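Notes on the Naltthorpe Poetry Weekend

I went up for the second day only. The program lists 14 readings in three rooms, and the gaps between them are short enough that changing rooms means missing the first poem. I stayed in the main hall until lunch.

Salamatu Uzor read from Stolivard, the long sequence she has been publishing in parts. The printed text runs to 2,416 lines. She read the section on the salt road, without introduction, and kept the line breaks audible. The microphone was set too low for her and was not adjusted.
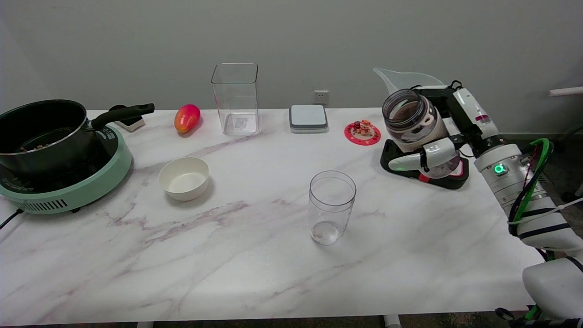

Table with a robot arm and jar

Ekene Bassey's session was on editing small magazines. He covered paper weight, postage and the order of poems in an issue. His view is that the weakest accepted poem belongs third. I disagree, but he had back issues with him and argued from them page by page.

The book table took cards only. I bought the Afolabi translations and the December pamphlet. Tickets for next year go on sale through the festival site, and the day pass does not include the evening reading.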